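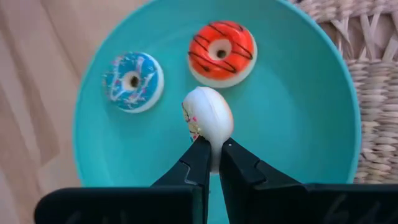

Page last modified: 26 June 2026

4. The table and its contents

4.1 Doughnuts

Our earlier sections treated the toy doughnut as a ring with a top and a bottom. Having spent November in its company, we must report that it is a more difficult object than that. The icing comes in several colours and is finished with drizzle, sprinkles or both, and the plain underside has been given no decoration at all, presumably on the grounds that no child would ever look there. Turned over, a doughnut loses most of what we had been using to tell it from its neighbours. What remains is a pale body and, if one is lucky, a rim of coloured icing where it meets the wood.

We logged 2912 placements in all. In 891 of them the doughnut ended up icing down. We had expected a few dozen, and had designed the coding sheet accordingly, with a single narrow box marked "other". The second version of the sheet has a column for it. A doughnut standing or leaning on its edge was coded as tilted, whichever way its icing faced, and a tilted doughnut propped on the lip of a plate was coded as on the plate. This last rule was argued over for longer than any of the statistics.

Colour names gave their own trouble. The two coders agreed readily on blue. They did not agree on where red stopped and orange began, and one of them introduced "salmon" halfway through without telling the other. Raluca Coman merged the warm colours into one class before the analysis, and the salmon entries survive only in the raw sheets.

Figure 2. Toy doughnuts on the wooden tabletop and on the paler of two plates. The teal plate is empty. Two of the doughnuts on the wood are icing down.

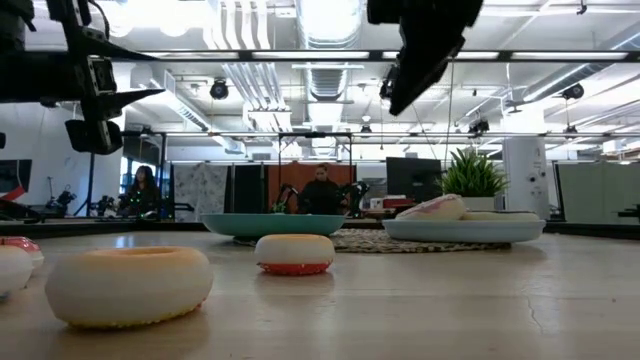 4.2 Plates, mat and plant

The plates were meant to be interchangeable. They are not. The teal one is shallow with a wide, flared rim; the paler one has a low upright side, and a doughnut may lean against it in an attitude of some comfort. Of the placements on either plate, 969 touched a rim or side, and we report these separately in Table 5 so that readers who think it matters may have their satisfaction.

The woven mat was added to make the table look laid. It did so, at some cost to the coders, who had to decide whether a plate lying partly on the mat and partly on the wood was on the mat. (It is, in this paper. In the Clirnitz coding scheme it would be on both, and in Zisaser's it would be a missing value.) The potted plant stayed throughout. It has no part in the analysis and was nevertheless the item most often praised by visitors.

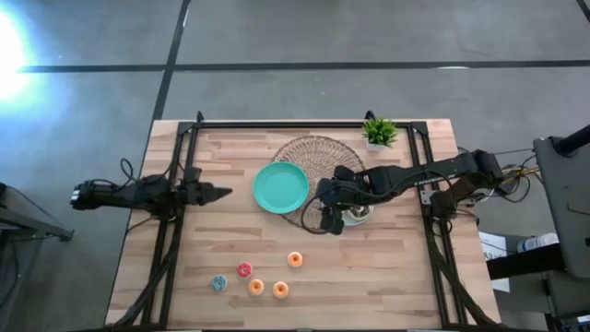
Wood is a less neutral background than we had supposed. The strips of the tabletop run from pale beige to a darker brown, and a cream doughnut lying icing down on a beige strip was entered late, or under the wrong colour, more often than the same doughnut on the teal plate. Østergaard recommends a plain cloth for work of this sort. We tried one for an afternoon and found that it wrinkled, and that the wrinkles acquired opinions about where a ring should come to rest.

We therefore kept the bare table and recorded position by zone, using the five zones of the Nerkton layout: each plate, the exposed mat, the open wood in front, and everything else. The fifth zone is larger than we would like. Agreement between coders was lowest there, and those entries are left out of the comparisons in Section 5.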